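2022-07-01

First full day in the Tristdale room!
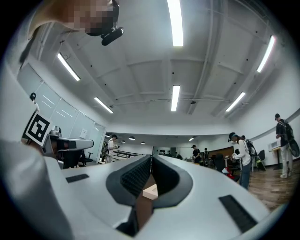 I have wanted a proper workroom for so long that I hardly slept last night, and then I was up at dawn with a flask and a bag of sandwiches like a kid going on a school trip. The old place in Bostberg had one bulb and a window that faced a wall. I used to carry my sewing out to the stairs to tell navy from black. So the first thing I did this morning was put every switch on and stand there with my head back, grinning. Six long tubes, all of them lit, bright white right across the ceiling! And I love that the ceiling is divided into panels, with the beams and the pipes out in the open. It feels like somewhere things get made. Farther back it drops lower and there are little round lamps instead, and I have already decided that is where the tea and the armchair will go.

Then there is the wall of whiteboards. A whole row of them, set right into the left wall, and so glossy they throw the light back in streaks. I had planned to write the quilt orders up there, but now I think it will be one huge calendar with the orders in the corner. Or the other way around. I changed my mind three times before lunch. I need to buy pens, the good ones that don't squeak, and a cloth.

Spent most of the morning with the tape measure. The big cutting table has to go under the tubes, no question, and I want to be able to walk all the way around it. At Bostberg I had to crawl under to get to the iron. I put masking tape on the floor where the legs will go and then walked around my pretend table, carrying pretend fabric, and it was wonderful. Moved the tape a hand's width to the right. Walked around it again. Moved it back.

The fabric is still in storage, 228 bolts and remnants by the last list, which I wrote in March and have not kept up (I have bought more, of course I have). The plan is to bring it over by color, blues first. I bought 100 of the plain cardboard sleeves from Vistska to wind the small pieces on and I have done 10, so there is a way to go. But they look so neat standing up in a row! I kept going back to look at them. The yellow check that I thought had gone missing was folded inside the green one the whole time.

Ate the sandwiches sitting on an upturned crate. Cheese and pickle, a bit squashed. It was quiet enough to hear myself chew, and I thought about the Sang quilt, the big one with the river down the middle. I have been stuck on it since spring. I could never lay it out flat before, only in quarters, and I think that was the whole trouble. Here I can put the entire thing down and climb on a chair and look at it. I might even finish it this summer!

Spent 50 on shelf brackets on the way home, a little more than I meant to, but they are sturdy and they match. Forgot screws. My knees ache from all the kneeling and there is tape stuck to my sock.

Tomorrow: screws, pens, extension cord, the blues. Ask about a second key. Bring a cushion for the crate.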